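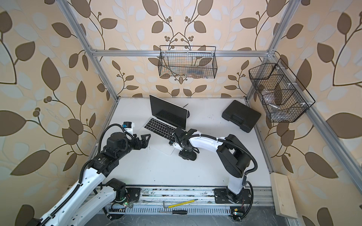 Search this site Search Go

September 2023
By Remo Fuchs

Equipment budget – where we are

Quick one as the numbers are due upstairs. We have two arms on the Nallton bench and want a second bench just like it. Hermenegildo Ponce got the quotes in. Vadel can do the arm pair in 10 weeks, Stöckli in 17 but with grippers and spare fingers in the price. Ilen never called back. Leaning Stöckli. Tell me by the end of the month if you hate that.

What we forgot last time, so it goes in the plan now:

– Extrusion. Four rails and a crossbar looks cheap on paper, then you add brackets and bolts. Hermenegildo has it at $484 a bench, cut to length. Fine.

– Cable. Conduit, ties, the tray along the front rail. We paid for all of it out of petty cash last year and it shows up nowhere. It gets it's own line this time.

– Hand tools. One hex key and one screwdriver living on the front rail is not a tool budget. A proper set per bench please.

– Baskets. The wire mesh ones that clip on to the frame. Cheap, get 2 more.

– Things for the arms to work on. The laptop on the bench now is an old office one and we'd like a few more before they go to recycling. Closed lid, open lid, any make. Same for mice, pens, plastic cases with a handle. Ask your own department first, we are not buying laptops for this.

Not in the plan: new wallpaper. The big leaf print stays and the second bench gets a different pattern, there are rolls left over in the store room. A new white table top would be nice, the old one is marked up, but it can wait till spring.

Service contract still open. Vadel wants it signed with the order, Stöckli will let us add it latter. Hermenegildo has both sets of terms if you want to read them – bring coffee.

Comments on the draft to me, not to the whole list.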